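Jenby Cloth Folding Notes
by Urmila Chaturvedi
January
3 min read

These notes go with the Jenby collection, which is about folding and flattening small textiles on a table. It has 2,630 clips, sorted in 20 folders. Each folder keeps to one kind of cloth, for example kitchen towels, napkins or shirts.

A clip starts with the cloth crumpled and ends when the person in charge of the session says stop. We did not remove the clips where the folding went badly. They are marked "open" in the list, and you can filter them out if you want only the finished ones.
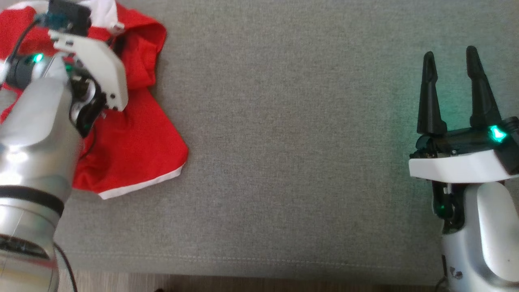

The names of the folders follow the color first and then the kind, so "red_trim" comes before "towel_plain". Cloths with a border have their own label, as the border helps to find the corner. Akua Adjei checked the labels by hand and corrected 135 of them. If you find more mistakes, please write to her and give the folder name.

Known problems: six clips have no end label. Very thin fabric is missing from this version. Hamidreza Sharifi is preparing it for the next one, under the name Firkis.

20 shares
6 comments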